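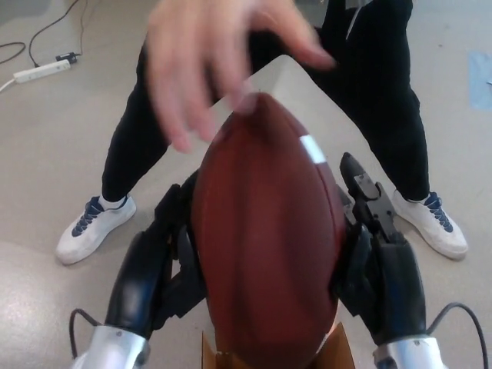
The football, point up above the cardboard, with a hand at the top end.

Re: [stoltdale-rec] Lost property shelf, balls

> The list on the door of room 207 says one football, brown, white stripes.
> Is this the one from the Vudon game or the one we bought in September?
> And does it hold air? If it doesn't, I vote we stop storing it.

It's the September one. The Vudon ball had a name inked next to the laces and a bald patch you could see from the parking lot. This one still has its pebbling, and the white stripe near the end is still white, so it clearly hasn't spent much time with our receivers.

As for air, I gave it the thumb test and then the gauge, and it was down 2 pounds. I've pumped it up. It went flat again in my imagination several times overnight but was fine in the morning.

I'd like to move the balls to 208, where there is a shelf with a lip. Cardboard is all right for one football – point up, it stays put – but add a second and you're chasing them down the hall. The cones can stay in 207.

The pump needle is taped inside the lid of the first aid kit. Please put it back there. We have bought that needle four times.

Stoltdale Rec equipment desk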